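Getting Your First Kitchen Task Running in Gremov

I've had the Gremov trial on my machine since June, and I keep getting emails asking how hard it is to set up a task from scratch. Pretty easy! Gremov is a simulator add-on from Tenau that gives you a ready-made kitchen and a robot arm to boss around in it. The trial runs 35 days, the full license is 200 dollars, and my first task took one evening (with a break for dinner).

Step 1: Load a kitchen and drop in one object

Open the scene picker and choose any of the 17 kitchens. I like the marble one because there's plenty of elbow room on the counter. Go to Objects, pick a single thing and click where you want it. I went with the blender - it's tall, so you'll know right away if your arm is set too low. Leave open counter on all sides for now. You can make life hard for the robot later.

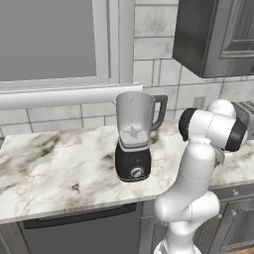

Blender placed, arm brought in over the counter.

If the arm loads in a weird knot, hit Reset Pose and try again. Mine did that twice, and both times the reset fixed it.

Step 2: Set a hover point

Now swap in something flat. Lids are great practice because the only easy thing to grab is that little knob in the middle. Drag the target marker until the fingers sit just above the lid, set the gripper to Open, and save the pose as your hover. Don't go straight for the grasp! I did, and spent ages wondering why my planner kept complaining.
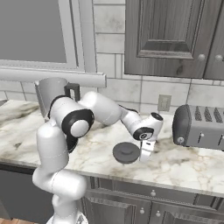

Mokness, Jul 13, 2018

Quick update, as I've had more time with the latest version. The hover tool now snaps in steps of 15 millimeters, and you can turn that off under Preferences if it bugs you (it bugged me). My friend Bautista Herrera leaves it on and swears by it, so try both. Everything else in this guide still works the same way.

Once the hover is saved, add a second pose for the grasp and link the two. Play it back slowly the first time and keep a hand near the pause key.

Step 3: Check the view from the gripper

Click the Wrist tab and you get the view looking out past the fingers. It'll feel tilted and strange at first, and big shiny things can take up a whole corner of it. I use this view for lining up and the room view for everything else. 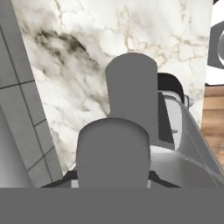
Step 4: Save it and run a batch

Name your task, hit Save, then open Batch and pick how many runs you want. Start small. The results go into a plain text file you can open anywhere, and I bring mine into Ibarra for charts, though a spreadsheet does the job too. If a run fails, double-click its line and Gremov loads that exact setup so you can poke at it.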